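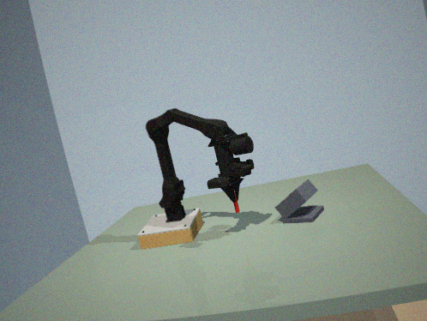 Cuaderno de taller, febrero, 9:45

Otra mañana con los palos del club de Brudby. Me llegaron ayer por la tarde, metidos en una bolsa de viaje sin una triste etiqueta, así que lo primero ha sido separar los hierros por longitud y apuntar el swingweight de cada uno. El hierro 7 sale en D2 y el 8 en C8, y claro, así no hay quien coja ritmo (¡la jugadora tenía toda la razón al quejarse!).

He despegado la cabeza del 8 con la pistola de calor. Salió bien, pero dentro del hosel había epoxi viejo para aburrir. Limpiado con broca y acetona. Le pongo un peso de punta de 2 gramos y vuelvo a medir antes de pegar – la otra vez me fié de la calculadora y acabé repitiendo el trabajo.

Los grips Hasley siguen sin gustarme. Se tuercen al entrar si te quedas corto de disolvente, y me quedan unos cuantos en el cajón. Blandine Huet prefiere los de Chornovol para manos pequeñas; probaré uno en el wedge y que decida la clienta.

El putter de Desovville, pendiente. Lija de 200 para quitar las marcas de la suela y luego 800, siempre en la misma dirección. La cara ni tocarla.

Blandine, si pasas por la tarde: el 8 está pegado y secando, no lo muevas del soporte. Falta mirar el lie del 9 y pedir férulas negras.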